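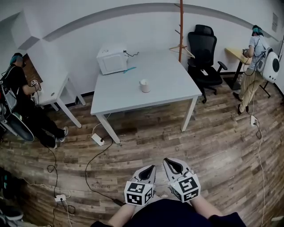 手紙ってさ、返事を待ってるあいだがいちばん長いんだよね、とみなみさんは電話の向こうで言った。

うん、わかる、とわたしは答えたけど、本当はよくわかってなかった。だって手紙なんて、小学校のとき転校した子に二回出したきりだもん。

ことの始まりは、古本屋で買った一冊の詩集だった。三百円。訳者の名前も聞いたことがなくて、表紙の青がきれいだから買っただけ(そういう買い方ばっかりしてる)。で、帰りの電車で開いたら、真ん中あたりに封筒がはさまってたのだ。切手も貼ってあって、宛名もちゃんと書いてある。エデン町、ヴェレーナ・ツァウク様。差出人は南正信。消印はなし。つまり、出しそびれた手紙!

もちろん開けてない。開けてないけど、三日くらい台所の窓にかざしたりはした。中身は便箋が一枚か二枚、字は小さめ。それ以上は読めなかったし、読めたとしても言わない。

差出人の住所に葉書を出したら、電話がかかってきたのは十二月の、すごく寒い夜だった。

「その本、わたしのです」

声は思ったより若かった。みなみさんの話だと、手紙を書いたのは二十代の終わりで、詩集と一緒に送るつもりだったのに、包む紙を買いに行ったら雨が降ってきて、その日はやめて、次の日もやめて、そのまま引っ越しの箱に入れちゃったらしい。箱ごと売ったんだって。

「ずっと、返事が来ないなあと思ってたんですよ」

「え、出してないのに?」

「出したと思いこんでたんです。二年くらい怒ってました」

わたしは笑っちゃって、みなみさんも笑って、それからしばらく二人とも黙った。受話器の奥でやかんが鳴りだして、あ、すみません、と言って足音が遠ざかって、また戻ってきた。

どうします、送り返しましょうか、と聞いたら、みなみさんは長いこと考えてた。ほんとに長かったので、わたしはそのあいだに靴下を片方はきかえた。

「出してもらえますか。そちらから」

切手、足りないですよ。料金、上がってますから。そう言うと、じゃあ足りないぶんは本代ってことで、とよくわからない計算をされた。ヴェレーナさんがまだそこに住んでるかどうかも知らないという。

次の朝、わたしは郵便局で切手を買い足した。古い切手のとなりに新しいのを並べて貼ったら、ちょっと曲がった。直そうとしたらもっと曲がったので、あきらめてポストに入れた。

詩集はまだうちにある。封筒がはさまってたページだけ紙がふくらんでて、そこが勝手に開く。船の詩だ。わたしは毎晩そこだけ読んで、郵便受けをのぞいてから寝る。自分あての返事なんて来るはずないのに、階段を下りるときはちょっと早足になってる。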